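We use cookies to remember your course login and display settings. Accept | Manage preferences

Teaching Robots by Demonstration
Handout 4: Collecting demonstrations at the sink
Instructor: Elínborg Thorlacius. Lab sessions: Sólveig Toft.

4.1 Two ways to give a demonstration

In kinesthetic teaching the operator holds the arm and moves it through the task while the joint encoders record. In teleoperation the operator stands elsewhere and drives the robot through a leader device, a headset or hand controllers. Kinesthetic teaching is cheap and gives good force feel, but the operator's body gets into the camera views, and guiding two arms and two hands at once is impractical. All kitchen tasks in this course are therefore teleoperated.

The kitchen set has a double sink, a rod rack over the left basin and vegetables in the right. Cloth handling is practiced first, with the left hand working above the rods.

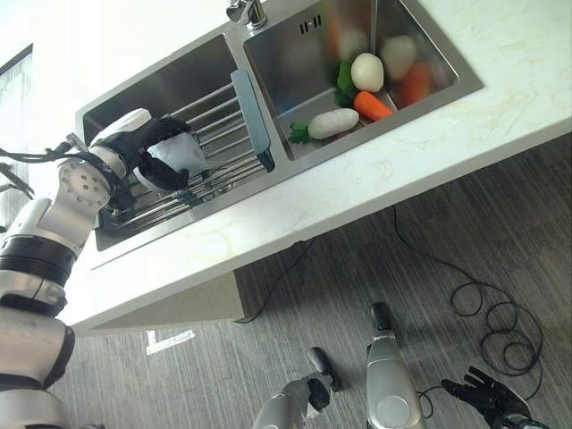
Why is a cloth harder to demonstrate than a plate?

A cloth has no fixed shape, so the same hand motion can leave it in a different state each time. The operator corrects by eye, and the recording has to contain enough of those corrections for the policy to learn them.

4.2 What is recorded

Each episode stores joint positions, commanded targets, hand states and the head camera stream. Log the commanded targets separately from the measured positions. The two differ whenever a hand is in contact with something, and a policy trained on measured positions alone tends to grip too weakly.

Episodes on the Purkiteck station are limited to 3000 time steps. Longer episodes are rejected at upload. For the plate transfer, use the Studley naming scheme: task, operator initials, episode number.

4.3 Plate transfer

The right hand carries a round plate at the wire dish rack, which sits lower than the counter. Approach the slots from above, align the rim with the dividers, then lower.
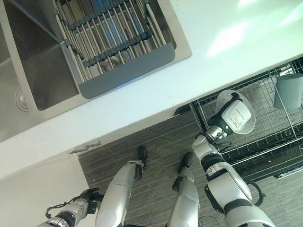 Alignment should be finished before the descent begins. Operators who rotate the wrist while lowering produce episodes in which two separate decisions overlap, and the trained policy then hesitates near the rack. Keep the idle arm still. Small drifts in the idle arm are learned as if they were part of the task.

4.4 Episode quality

Discard an episode if the operator pauses to think, if tracking is lost, or if an object is released by accident. Keep an episode in which a poor approach is noticed and corrected. Each pair submits 22 plate episodes, of which 16 go to training and the rest to validation. Do not split a single episode between the sets.

Exercise. Plot commanded against measured finger position for one plate episode and mark the first contact. Submit the plot by 20/05/2026.

Contact: Teaching office, Fultirville | Copyright Fultirville Robotics Courses | Back to top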